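Bag bench notebook, Dalelard workshop
Friday, January
Started 8.40, kettle on first

Back to the school bags today after two days of shelving, and I was glad to see them again. The whole Votedley lot is now out of its boxes and stacked in the back room, 38 bags in all, mostly children's rucksacks with a few drawstring things and one very smart satchel that I suspect was never carried anywhere. I'd expected them to be in a worse state than they are. There's a certain amount of biscuit in the bottoms, and one front pocket had conkers in it which had gone quite soft, but the zips on the whole are good and I've only put two aside for spares.

I want to write down how we're doing the checking, as I keep explaining it slightly differently each time and then finding that the pile has been sorted two ways. Lay the bag flat on its back with the straps underneath, or flat on its front with the straps up, it really doesn't matter which, but do both before it leaves the bench. Open every zip all the way round and close it again. Feel along the seam where the straps go into the top, with your thumb on one side and your finger on the other, and give a proper tug. If you can see the stitches move, it goes in the sewing crate with a strip of tape on it. If they stay put, carry on to the pockets.

Pockets are where I lose time, I admit it. I turn them all out, even the tiny one inside the lid that is only big enough for a bus ticket, and I've had a bus ticket out of nearly every one. Pens, hair grips, half a ruler. A very nicely folded drawing of a horse, which I've pinned up over the sink until we decide what to do with found things (there was talk of an envelope going back to Votedley with anything that looks as though somebody might miss it, and I'm all for that).

The pink one has been on the big table and I've gone back and forth about it all morning. It's a cheerful colour and the white oval patch near the top would take a name label beautifully, but it won't hold a shape when it's laid down, the fabric just rumples and the straps go wherever they please. I tried the Vitia cleaner on the inside hem of one of the spares first, left it through a cup of tea, and it took no colour out, so I'm happy to use it on the pink. A soft brush, small circles, and please don't use the green side of the sponge. I did that last month on a navy one and you can see exactly where I stopped. 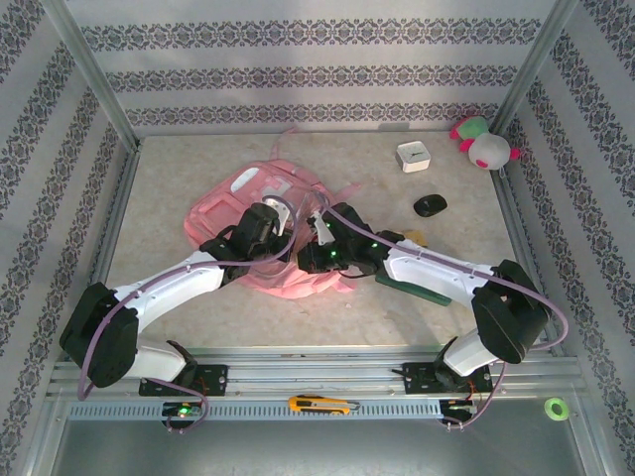
Pencilled in the margin, in handwriting a good deal neater than mine, is the opinion that the pink bag should be stuffed before anyone tries to judge it, because an empty rucksack always looks tired and we'd have rejected half the good ones on that basis. The same note says the clear sleeves ought to go on last of all, after the label, and that old towels are better for stuffing than newspaper as they don't leave print on a pale lining.

I think that's right on every point, and I've changed my order of work to suit. So from this afternoon: check, brush, stuff, look at it standing up, label, sleeve. I did try one with towels straight after reading the note (a grey one that I'd more or less given up on) and the difference was remarkable! It stood on the shelf like something out of a shop window. There are plenty of old towels in the bottom drawer, and the one with the scorch mark is just the right size for the smaller bags if you roll it and then bend the roll in half.

About the sleeves. I've been slipping them on far too early, partly because they slide off the pile and I like to get them used up, and then of course I find a pocket I haven't done and off it has to come again. They do not like being taken off twice. The edges catch on anything with a corner. If you find one with a split, keep it anyway, as we can cut it down for the pencil cases.

Weights, while I remember. I've been putting each bag on the kitchen scales, empty, and writing the number on the card. Anything over 800 grams goes on the left-hand shelf for the older children. Nothing so far has come close except the satchel, which went well over and made the scales complain. The lightest was a little drawstring one. The ordinary rucksacks mostly come out near to one another, and the grey one I stuffed was 355 grams before the towels went in. I did wonder whether the weighing was worth the trouble, but when I lined the cards up it was plain that the heavier ones all have the stiff board in the back, and several of the boards have come loose. I wouldn't have thought to look otherwise. Loose boards can be slid out, wiped, and put back with a dab of the fabric glue along the bottom edge only.

Strap repairs next. The Dagdag thread has come and it's lovely stuff, heavier than what we had, with a bit of wax to it, so it squeaks as you pull it through. It needs the bigger needle. I broke a medium one on the second stitch and then spent a good while on my knees looking for the tip, which I did find, under the radiator. Box stitch with a cross through the middle, go round twice, and finish on the inside where it won't rub on a shoulder. I did four before lunch and they got better as they went along. The first will need unpicking, I'm afraid, the cross looks more like a fish.

Lunch was late. Rain all through it.

A few things on the state of the table, in no order. I keep the little white clock up by the back wall because I lose all sense of time with a brush in my hand, and I'd be grateful if it could stay where I can see it. The plush toy in the back corner isn't part of the bag stock, so it doesn't need a card, and I'd like it left off the list for Votedley. The yellow and grey box cutter lives at the front, lying down, and when you've finished with it do check that the blade is in, I've caught my sleeve on it before now. And the green tape is for marking the sewing jobs and nothing else! I know it's the nicest tape we own. I've also seen it on the biscuit tin and on the leg of the stool, and at this rate we shan't have enough for the crate.

Afternoon went well. By four I'd got 27 through as far as the brushing stage, which is further than I had hoped, though the brushing itself is going to take a while and I'd like some help with it if anyone has a spare hour. The purple ones with the reflective strip need going gently, as the strip lifts at the corners. I've pressed one back down under a heavy book with baking paper in between and I'll look at it in the morning.

Not settled yet: whether we sew names on or leave the labels blank. My own feeling is that blank is kinder. A child ought to be able to write their own name on their own bag, and a laundry pen costs very little. On the pink I'd leave the oval quite plain until then and put the label inside the lid, so that it can be used for a sticker or a drawing or whatever takes their fancy. Somebody may well feel differently and there's room on this page to say so.

To buy: two more soft brushes, needles (large), fabric glue, another bottle of Vitia if they have the big size.

To ask Votedley: do they want the spares back, and how many of the bags are meant for the infants? The smaller ones I've kept together on the low shelf in case.

Left the sewing crate under the window with the lid off and the fish stitch on top. Stopped at 5.15.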